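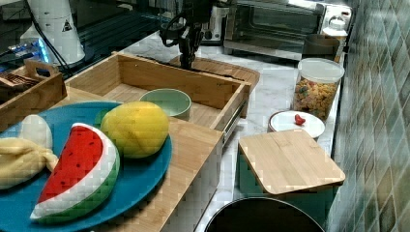 Marble counter in the family kitchen at Sostidcombe, with plush food on a blue plate and a bowl in the open wooden box.

Stindent Completes Family Kitchen at Sostidcombe

Counter layout follows the Gravbridge plan for shared adult and child use

SOSTIDCOMBE - Stindent has completed the fit-out of the family kitchen at the Sostidcombe community center. The kitchen will be used for short household courses in which parents and young children prepare, serve and put away a simple meal at the same counter. Bookings open in January.

The room is the first to be equipped under Gravbridge, the company's layout plan for small shared kitchens. The plan does not prescribe a cabinet line or a brand of appliance. It sets out where items stand on the counter, which of them may be moved during a session, and where each one is returned at the end.

Under the plan the counter is divided into a fixed zone and a handling zone. The fixed zone is at the back and takes the small appliances, including the toaster oven. The handling zone is at the front and takes boards, plates, trays and open boxes. Dry goods such as cereal are kept in clear jars with lids, so that the contents can be checked without opening them.

"Most counters of this size are planned around storage alone," said Naima Hamdy, project lead at Stindent. "We planned this one around putting things down. A plate needs a place to land, and so does the lid you have just taken off a jar."

The back of the counter and the area around the sink are reserved for adults. Children work from the front, where the boards and the plate of plush food are set out.

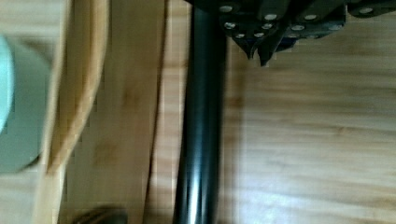 Light wood with visible grain, behind a black rod.

Wood was specified for the loose items in the handling zone. Boxes, trays and cutting boards are in light tones, chosen to stand out from the darker equipment and to show spills early. Trays have cut-out handles where the item is meant to be carried. Items without a handle are meant to be used where they stand, and course leaders are asked to keep to that distinction when replacing anything.

The counter surface is white marble with gray veining. Stindent supplied a care sheet with the room. It calls for a damp cloth after each session, no acidic cleaners, and a board under any fruit that is being cut. Spills of lemon juice or vinegar are to be wiped up at once.

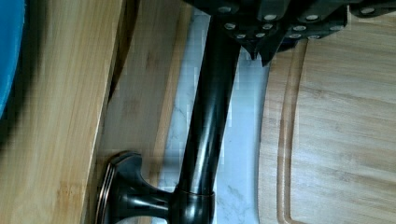 Fittings at the sink were selected separately from the counter items. The faucet has a dark bronze finish and a lever handle. The lever was preferred over a pair of taps for two reasons: it can be moved with the back of the hand, and it gives course leaders a single control to watch. The care sheet specifies a soft cloth and plain water for the finish, with no scouring pads.

The plush food was supplied by Meesuk, which makes soft goods for nurseries and play kitchens. The pieces on the counter include a watermelon slice with black seeds and a banana with a knotted end or peel in pale yellow. They are used in the sorting and serving exercises at the start of each course, before real food is brought out. Meesuk lists the set under item number 3441.

"A plush slice can be dropped, passed around and put back on the plate, and the exercise continues," said Rattana Kaewkla, product manager at Meesuk. "The children learn the order of the steps first - plate, bowl, board - and the food comes after that."
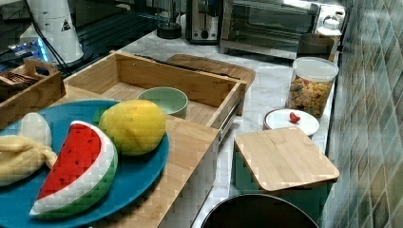
Each course session lasts up to 40 minutes and is run with 2 course leaders. The closing part is given over to resetting the counter. Bowls go back in the open box, boards are wiped and laid flat, and plush pieces are returned to the plate. The leader then compares the counter with a printed layout sheet kept in the room. Items not on the sheet are removed to the store cupboard.

The layout sheet has 32 entries. It may be revised after the first block of courses, chiefly in the position of the kettle, which some trial users found too close to the jar. Any change will be issued as a replacement sheet. No alterations to the counter or the sink are planned.

The kitchen can be viewed on Sunday between 10 a.m. and noon. Groups wishing to book should apply through the front desk at the center, stating the ages of the children and any food allergies.

About Stindent
Stindent plans and equips small kitchens for community buildings, schools and shared housing. Its work covers layout, fittings, loose equipment and care instructions.

Press contact
Naima Hamdy, Stindent project office, Sostidcombe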